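4. What the Hubs Did with Their Hours

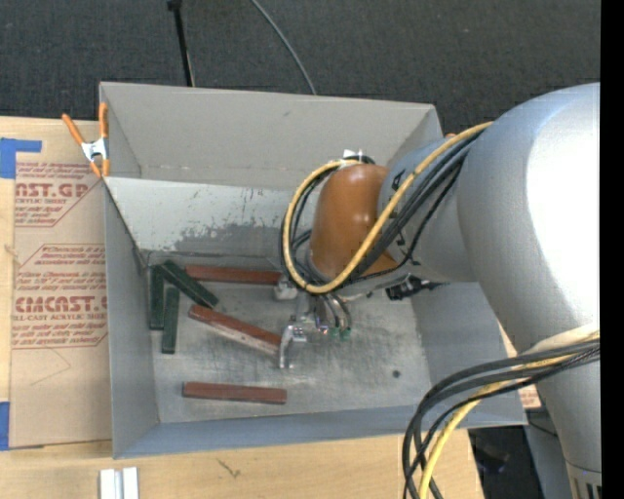 Figure 3. Open gray bin on a wooden tabletop, with a robot arm reaching in.

The previous section described how the four volunteer hubs were set up and who paid for them. We turn now to what they did once they were open, a subject on which the founding documents are surprisingly quiet. The Moltville hub's charter runs to several pages on governance and gives a single sentence to volunteers, who are to be "matched with suitable opportunities in a timely way." The charter defines neither "suitable" nor "timely." Over the course of the study we collected a fair range of local definitions for both.

4.1 Matching in practice

All four hubs used the same intake form, or believed they did. In fact the Pilkington hub was still using an earlier version, which asked for a fax number and had no box for weekend availability. Pilkington staff had dealt with this by writing "wknd" in the fax field. When the forms were later merged into the regional database, the import treated the entry as a badly formed phone number and dropped it. The result was that Pilkington appeared, for the first two reporting periods, to have no weekend volunteers whatsoever, and was advised in writing to recruit some.

Across the hubs, 895 people completed an intake form during the study period. We read every form and coded it by skill offered, hours offered and, where the handwriting allowed, reason for signing up. The skills were unevenly spread. Office help, driving and "anything" made up the bulk of what people offered. Agencies mostly asked for bookkeeping, grant writing and plumbing. The gap between the two lists is the central fact of volunteer matching and is well known to everyone who has tried it. It gets less space in the literature than volunteer motivation, perhaps because motivation makes for better interviews.

Of those who completed a form, 800 were contacted at least once by a hub. We count a voicemail as contact, as the hubs did. We have some doubts about this, having listened to a sample of the voicemails. One hub's standard message gave the name of the program, thanked the listener warmly and ended without a return number. It had been in use since the hub opened.

4.2 Skilled and general placements

The regional plan made a sharp distinction between skilled volunteers, who would lend professional know-how to nonprofit agencies, and general volunteers, who would do everything else. Funding followed the distinction. A skilled placement counted toward the hub's yearly target and a general one did not.

Readers who have worked under a target will be able to guess what came next. In Skolombridge, the share of placements recorded as skilled rose steadily through the study period, with no matching change in the work being done. Envelope stuffing became "direct mail support." Moving chairs became "event logistics." A retired accountant who spent her mornings walking dogs for the animal shelter was entered as a skilled placement on the grounds that she was, after all, an accountant. We asked the hub's coordinator about this case and were told that the dogs were very well accounted for.

We do not wish to be too hard on Skolombridge. Its agencies reported high satisfaction with the volunteers they were sent, whatever the volunteers were called. The Enititz hub applied the definition of "skilled" to the letter, reported far fewer such placements, and lost part of its second-year funding. Its agencies were satisfied too, until November, when the hub cut its opening hours and the phone began going unanswered after lunch.

4.3 Training

Each hub also offered training to agencies on how to manage volunteers. The sessions were free, ran for half a day and included a sandwich. Attendance was good. Total attendance across the four hubs was 1490, a figure the regional office has quoted often and which we have confirmed against the sign-in sheets.

The figure counts seats filled, however, and agencies had a habit of sending the same person again and again. At Moltville, one agency sent its deputy director to every session on offer, including two on the same subject. She told us she found the room quiet and got a lot of email done. When we removed repeat visits and attendees who worked for the hubs themselves, we were left with 150 agencies that had sent someone at least once. We think this is the more useful number, and a respectable one. It has not yet been quoted by anyone but us.

Whether the training changed how agencies treated their volunteers is harder to say. Our follow-up survey asked agencies if they now had a written role description for each volunteer post, and most said yes. We then asked to see the descriptions. Many were very fresh, and several bore the date of our request. Those from Pilkington shared a paragraph, down to a misspelling of "liaison," which we traced back to a handout from the training. We have chosen to read this as evidence of impact.

4.4 Staying on

The hubs did not track how long volunteers stayed, so we reconstructed this from agency time sheets where these existed and from memory where they did not. Two patterns held up under both methods. Volunteers who were given a fixed shift stayed longer than those told to come by whenever they liked. Volunteers who were met at the door on the first day by someone expecting them stayed longer than those who were not, and the difference was larger than any linked to skill, age or stated motive.

The second pattern costs nothing to act on. At Enititz, staff began calling the agency the afternoon before each new volunteer's first shift, using a short script taped to the desk. The practice was never written into the hub's work plan, and so it had no line in the quarterly report. It stopped when the desk was replaced. Section 5 takes up the reporting system in more detail, beginning with the question of who read the reports.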